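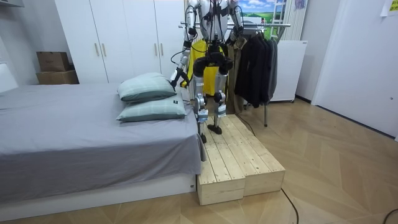

メディア社会論 期末レポート
動画配信者の収入と課税について(中間まとめ)
担当:パンヤ・テプスリヤ Panya Thepsuriya
1月17日提出

1. テーマ
動画配信者の収入はどこまで公開されるべきか。ニュースでは上位の人の金額ばかり出るので、下の方がどうなってるか調べたかった。

2. 方法
配信サイトPevixで活動する人100人にアンケート送付。回答50。うち2人は通話で追加の聞き取り。質問は6問(月収、広告の割合、投げ銭、経費、申告の有無、所属事務所)。4月に予備調査をやったが質問文が悪くて使えず、作り直し。

3. 結果
・回答者の半分以上が広告収入だけでは生活できないと回答。
・投げ銭を収入に入れるかどうか、人によってバラバラ。ここは質問のしかたもまずかった。
・経費の線引きがわからないという声が多い。家賃、機材、衣装など。
・事務所Hellico所属の人は申告を任せきりで、自分の額を知らないケースもあり。

4. 考察
平均だけ見ても意味が薄い。上の数人が引き上げてしまうので中央値も出すべき。報道の見出しは「トップ何%」が多く、読者は全員が稼いでると思いがち。新聞サイトDodongateの記事も見出しと本文でだいぶ印象が違った。公開のしかたとしては、個人名なしで収入の階層ごとに出すのが現実的だと思う。税務の側の資料はまだ読みきれてない。

5. 残り
グラフの差し替え。Siriwanの配信者向け手引きを引用にに追加。参考文献の書き方を統一(年号が混ざってる)。聞き取りの文字起こしは付録に回す。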